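Home | Projects | Year 12 Reports | Gallery | Contact

Robots That Fold: Our Visit to the Broven Open Day

Student project report, Engineering and Society group

For our spring project we had to pick a place where people are working on something new, go and see it, and write up what we learned. Our group chose the Broven open day at the Llewellyn building, mainly as two of us had seen the poster and it said "come and teach a robot to do your laundry". We were sold on the spot!

We got there at 10 in the morning and were given a badge and a timetable. The first half hour was a talk in the lecture room. The speaker explained that the Hurano project is trying to get robot arms to handle clothes, and that clothes are much harder than they sound. A box is always the same box. A jumper has a different shape every time you put it down, and a robot that has only learned one shape is stuck the moment a sleeve goes the wrong way.

So the team collects a huge number of short recordings of people doing the job with a gripper held in the hand. It has two fingers like the ones on the robot, and a camera on top that sees what the fingers are doing. Nobody needs a robot in the room for this part, and recordings can be made in ordinary bedrooms and kitchens. We were told they had 2,661 recordings of clothes when we visited, and that 1,253 of those were knitwear. We asked why there was so much knitwear and the answer was that it gives the most trouble. Thin cotton slides out of the fingers, but wool stretches and catches, and if you pull too far from the edge the whole thing changes shape.

After the talk came the part we had all been waiting for — having a go ourselves. There were three stations and we started at the one for picking up and straightening.

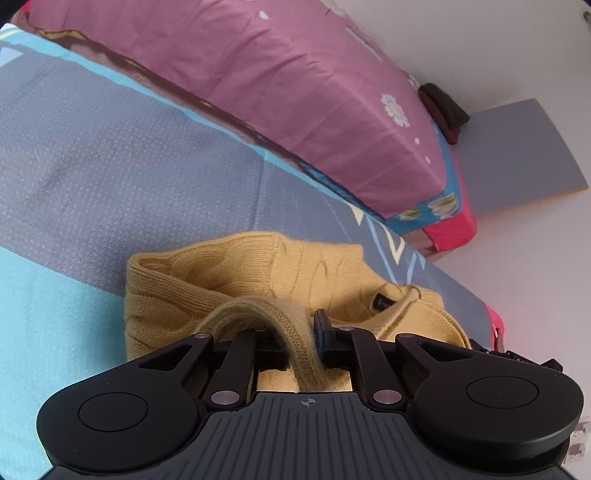

It took each of us a few tries to get used to it. Your hand wants to do what it normally does, which is grab a big fistful, and with two fingers you have to choose one spot and trust it. The best advice we got was to go slowly, look at where the fingertips are and not at your own hand, and close the grip fully before you lift. One member of our group kept lifting too early and dropped the same sleeve four times in a row (she has asked us not to say who she is, so we haven't).

The second station was folding T-shirts with one gripper in each hand, and this was much harder. We could all fold a T-shirt at home without thinking, but here we had to talk each other through it. It made us see how many small steps there are: find the shoulder, pinch, find the hem, pinch, lift, swing over, let go. Letting go neatly is a step too!

The third station was a real arm from the Zumberg workshop, folding tea towels on a table. It was slower than we expected and it messed up the corners twice, but it tried again by itself both times and the crowd clapped.

What we learned

Our project question was "what does a robot need from people before it can help in the house?" Before the visit we would have said programming. Now we would say practice, and lots of it, done by people with patience. We also think the variety matters as much as the total. The guide said that 900 recordings of one shirt would teach less than a few each of many different ones.

If we did this project again we would time ourselves with and without the gripper, and make a graph. We would also book the afternoon slot, as the queue for the arm was shorter by then.

Shared 316 times | 3 comments

Comments

Great write-up, you lot. My son was at the T-shirt station and came home and folded his own washing. Once.

Does anyone know if they are running it again in July? We missed it this year.

I went too and the tea towel robot was my favourite — I could have watched it all day.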